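# Zornside: Kurs zu Brandschutz und Haushalt geht in die zweite Runde

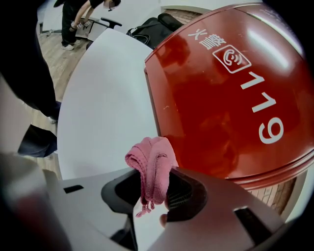

Rot, mit weißer Aufschrift: die Zeichen „火警“ für Feueralarm, das Hörersymbol und die Notrufnummer 119. Daneben ein rosa Stricktuch.

Zornside, 9. Juli 2023. Der Nachbarschaftsverein Lornis bietet seinen Kurs „Sicher zu Hause“ nach der Sommerpause erneut an. Das teilte der Verein mit. An der ersten Runde, die im Januar begonnen hatte, nahmen 68 Bewohnerinnen und Bewohner teil. Für die Fortsetzung liegen bereits 13 Anmeldungen vor.

Der Kurs umfasst vier Abende und richtet sich an Menschen, die neu in eine eigene Wohnung gezogen sind oder einen Haushalt zum ersten Mal allein führen. Behandelt werden Notrufnummern, Fluchtwege, das Verhalten bei Rauch im Treppenhaus und der Umgang mit Textilien in der Nähe von Herd und Heizgeräten. Ein Abend ist dem Aufräumen gewidmet. Dabei geht es um Decken, Tücher und Taschen, die im Alltag oft auf Tischen oder im Flur liegen bleiben und dort im Ernstfall den Weg versperren.

Kursleiter Konrad Dudek legt nach eigenen Angaben Wert auf mehrsprachiges Material. Viele Teilnehmende kennen aus ihrer Heimat andere Nummern als die hier gültige 112. In China und Taiwan etwa wird die Feuerwehr unter 119 gerufen. „Wer erschrickt, wählt die Nummer, die er als Kind gelernt hat“, sagte Dudek. Die Nummern werden deshalb am ersten Abend nebeneinandergestellt und die Meldung wird mehrfach laut geübt. Auf Wunsch gibt es dazu ein Merkblatt zum Aufhängen neben der Wohnungstür.

Die Gesamtkosten der ersten Runde beziffert der Verein auf 377 Euro, vor allem für Kopien und Raummiete. Für die Teilnehmenden bleibt das Angebot kostenlos. Eine eigene Ausrüstung ist nicht nötig. Wer möchte, kann einen Grundriss der eigenen Wohnung mitbringen, in den am zweiten Abend die Fluchtwege eingezeichnet werden.

Die Abende finden wie bisher im Haus Firkenside statt. Der Eingang liegt auf der Hofseite und ist stufenlos erreichbar. Die genauen Termine will der Verein nach den Ferien per Aushang bekannt geben. Anmeldungen nimmt das Büro während der üblichen Sprechzeiten entgegen, auch telefonisch.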